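Review: Clenora grout brush and paste set, after four months in my kitchen and bathroom

I bought the Clenora set in October, after I moved into an apartment where the kitchen and the bathroom have the same small floor tiles. The previous tenant smoked and had two cats, and the lines between the tiles were the color of tea. My landlord said I can paint over them or clean them, it is the same to him.

In the box there is one long brush with a narrow head, one short brush for corners, a tub with 467 grams of paste and a paper with instructions. The instructions are in very small letters and the English is worse than mine. In short: put the paste on the line, wait 4 minutes, brush, wipe with a wet cloth. I recommend to wait longer, ten minutes is better for old dirt.

The long brush is the best part. The head fits in the line and does not jump out to the tile when you push. Before this I used a brush from Widlow, which was cheaper, but the hairs became flat after one evening and then I was only polishing the tiles. The Clenora hairs are still straight. The handle has a joint so you can change the angle, and the joint is my first complaint. It is closed with a plastic screw that becomes loose when water comes inside. I must tighten it two or three times for each room.

My second complaint is the smell of the paste. It says lemon on the lid. It is more like a swimming pool. I opened both windows and I still had a headache in the evening, so now I do one small part of the floor and then I take a break. My neighbor Freya Pearce used it in her bathroom without a window and she stopped after half of the shower. She finished with baking soda, and I must admit her shower looks good also, but her lines were not so dark in the beginning.

The paste is enough for the kitchen and a bit more. For the bathroom I needed a second tub, and they do not sell the tub alone in the store where I bought the set. You have to order it from the website, and the delivery has its own price. I wrote to customer service about this. They answered on Monday with a discount code for the next order, which was kind, but the code did not work for the paste.

One warning for people who have natural stone. The paper says the paste is only for ceramic and porcelain. I tried a little on the stone step by my balcony door and it left a dull spot which I cannot remove. This was my mistake, but the warning should be on the lid and not on the back of the paper.

After cleaning I put a sealer from Prunar on the lines. It goes on with a small roller and must dry for one night. I did not seal behind the washing machine, and there the lines became brown again in some weeks. In the sealed part I only mop with warm water and it stays light.
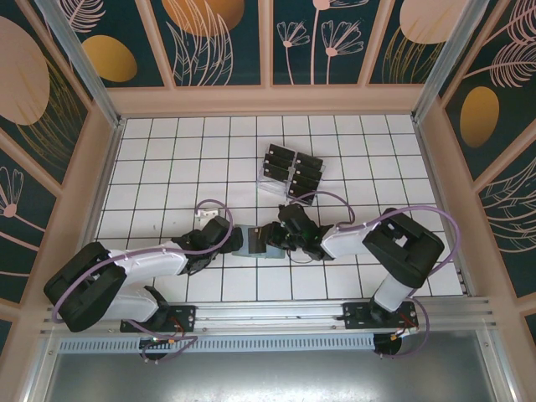
So I would say the sealer is half of the result, and Clenora should put a small bottle of it in the box, even if the set will cost more. For the brushes alone I give four stars of five. For the paste I give three. If you already have a paste that you like, look for the long brush alone, and put a little tape on the screw before you start.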